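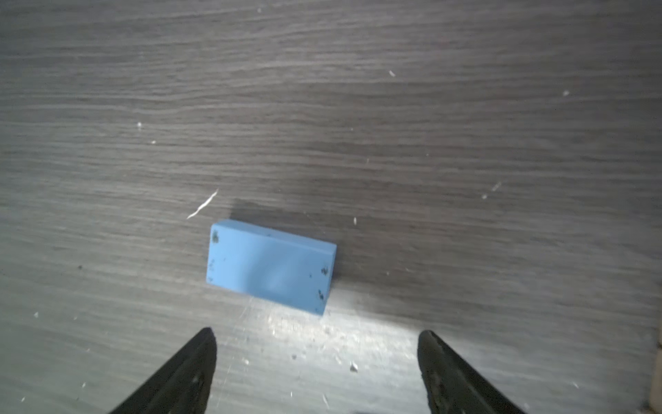 Priralstead Technical Institute will replace the grippers and control units at its robotics benches over the coming budget year, under an equipment plan approved in July. The plan covers three benches in the first phase and leaves two more for a later decision.

Refilwe Shabalala, who heads equipment planning at the institute, said the present units had reached the point where spare parts were harder to obtain than the staff time needed to fit them. Fingers and wrist cameras wear at different rates, and the institute has until now paid for each repair from general maintenance funds. From the new year, each bench will have its own budget line for parts.

Two suppliers, Lovlow and Nirnari, were invited to submit offers. Both were asked to price the same package: a two-finger gripper, a wrist camera, mounting hardware and a set of replacement fingertips. Training for bench staff was to be quoted separately.

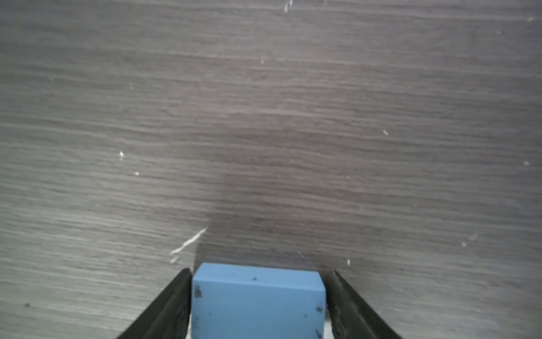
Offers will be compared on total cost over the service period as well as on purchase price. The institute has also set a handling test, in which each gripper must pick up and set down a small block 200 times without an operator stepping in. Blocks already in use at the benches will serve for the test — no new test pieces are to be bought.

"We would like to know what a bench costs us to run, and at present we can only estimate it," Shabalala said. She added that the maintenance log for the past year held nearly 274 entries, many of them for minor adjustments.

Ntombi Visser, who supervises the benches, will oversee the handling tests and report the results to the purchasing office. Existing control software, known in-house as Mushi, will be kept during the first phase. Suppliers must show that their equipment works with it before a contract is signed.

Work on the remaining two benches depends on funds left after the first phase. Written questions from suppliers may be sent to the purchasing office until noon on the closing date given in the invitation.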